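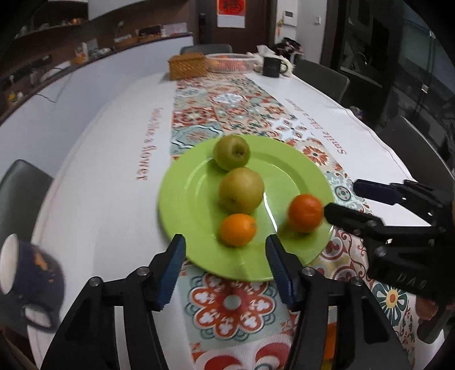
June 20, 2020
By Jasmina Ionescu

The growers' market at Skitham closed its hall in November and has sold from a car park ever since. Rents inside had gone up by 65 per cent. Vasilis Zupan, who farms at Takodgate, pays £7 a pitch now and says he sells more — mostly to people walking past.
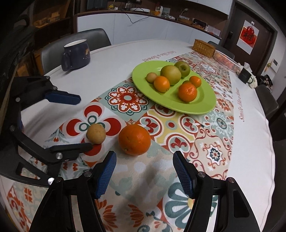
Small orchards rarely get into supermarkets, where fruit is graded by size. Zupan sells his mixed. A plate at home might hold a dark green apple beside a bumpy mandarin, and few people mind. He has 400 trees and plans to keep them all.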